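Moncrieff Tabletop Sorting Set – README

Version 2, November 14, 2023
Maintainer: Nomvula Ndlovu

Summary

The Moncrieff set covers short tabletop activities with household storage items: placing jars in baskets, taking them out again, moving a loaded basket, and clearing the surface. It contains 1,805 clips, each with one activity label and one item list. Clips were recorded in two rooms, listed in the records as Clavmont and Plirnthorpe. The subject of the labels is the state of the items on the table. Room contents outside the tabletop are not labeled.

Contents

clips/ – one file per activity
labels/ – one plain text file per clip, same base name
items.csv – item names and the classes they belong to
splits/ – train, validation and test lists
CHANGES – edits since version 1

The test list has 161 clips and the validation list has 30. All other clips are in train. A clip appears in one list only. The split was made by session, so clips recorded in the same session stay together.

Item classes

basket – any open-topped carrier with sides. Wire and solid-sided baskets share this class; the difference is stored in the "side" column as grid or solid.
jar – a clear container with a lid. Jar and lid are one item while the lid is on. Once the lid is off, the label file lists them on separate lines.
lid – used only for a lid that is off its jar.
table – always present, never counted as an item.

Color is recorded as a single plain word per item, with "dark" or "light" in front where two baskets would otherwise get the same name. Contents of jars are not labeled. A tint in the glass is not treated as evidence of contents, and the "contents" column from version 1 has been dropped for this reason.

Placement terms

"In" means the base of the item is inside the rim line of the basket. An item that stands taller than the rim is still "in". "On" is reserved for direct contact with the tabletop. A jar standing in a basket is therefore "in basket" and never "on table", even where the basket has an open grid.

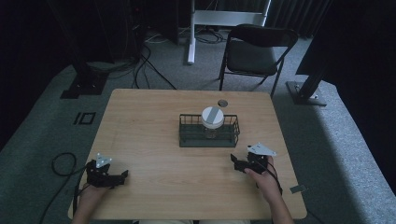
Jar with white screw-on lid in the dark green wire basket. Labeled: jar, in basket; basket, on table.

Baskets with grid sides account for most of the label corrections in this version. The jar body shows through the rods, and several version 1 labels had it as standing behind the basket. All of these clips were checked again frame by frame. If the base of the jar could not be placed with confidence, the label is now "unclear" and the clip was moved out of the test list.

The tabletop has a round hole near its back edge. It is a fixed feature of the table and has no entry in items.csv. Please don't report it as a missing item.

Label file format

One item per line, fields separated by tabs:

name, class, color, side, placement, start, end

Times are in seconds from the first frame. An empty "side" field means the item is not a basket. An item that stays put for the whole clip has one line. An item that moves has one line for each placement, in time order, with the time in transit left uncovered.

Known problems

Lids with a stripe or printed mark are labeled by their main color only. A white lid with a gray stripe is "white".

Light tabletops and white lids have low contrast under the Plirnthorpe lighting. Start and end times for loose lids are less exact there.

Clips longer than 1,000 frames were trimmed at the end. The last placement in a trimmed clip may have an end time equal to the clip length – treat it as open.

Planned changes

A December update will add a folded cloth class and fix the sort order in items.csv. File names will not change. The Jevetel label viewer opens version 2 files without conversion, but its "contents" panel will stay blank.

Corrections go to the maintainer, with the clip name and the line number in the label file.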